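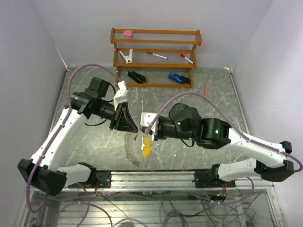

Most bad two-arm runs on a small bench are planning faults, and they can be cured in the configuration files before anyone touches a gain. The notes here cover the Weranden planner with the Gondov perception package, on a bench used for sorting desk tools. Start with the pair of arms as one system. If each arm is planned separately, both will take the short way to the middle, and the grippers end up nearly meeting over the bench, as they do here just left of centre. Plan both in one joint space, or give the middle to one arm at a time with a lock.

## Collision model

- Set the padding on the gripper fingers to 5 mm and on the forearms to 40 mm. The forearm figure looks generous, but it has to cover the cable tied along the link.
- Model the cable arch over each wrist as a separate capsule. A padded wrist box alone leaves out the top of the arch.
- Enter the back wall, both side walls and the front rail as fixed planes. Check the rail height with a rule.
- A rack goes in as rails and side supports. A solid box makes every item on it unreachable, and the planner reports only "no solution".

## Perception

- Mask the bench surface by depth. Colour thresholds fail on a veined, marbled top - the pale streaks come back as thin objects.
- Fit staplers with two hinged parts. One standing open in a V will not match a closed template, and the grasp point lands in the gap.
- For pens and markers, take the long axis first and find the cap second. On a sloping marker the cap colour gives the direction.
- Clear strips and coiled plastic return poor depth. Put them on the ignore list with a keep-out zone, or lift them off the bench before the run.
- Items behind a rack rail are seen in two pieces. Turn on segment merging for the bottom level only. On the upper levels it joins neighbours.

## Planning and timing

Allow 50 ms between the perception stamp and the first trajectory point. Anything shorter gave dropped plans on our controller. The Dudás smoother should run after the collision check and then be checked again, as it cuts corners near the rack supports.

Keep the plan cache small. Ours had grown to 2,672 entries by August and lookups were slower than planning afresh. Clear it whenever the rack is moved.

## Logging

Plerkell writes joint states and plans to separate files. Use the controller clock for both, and record the padding values in the header of each run.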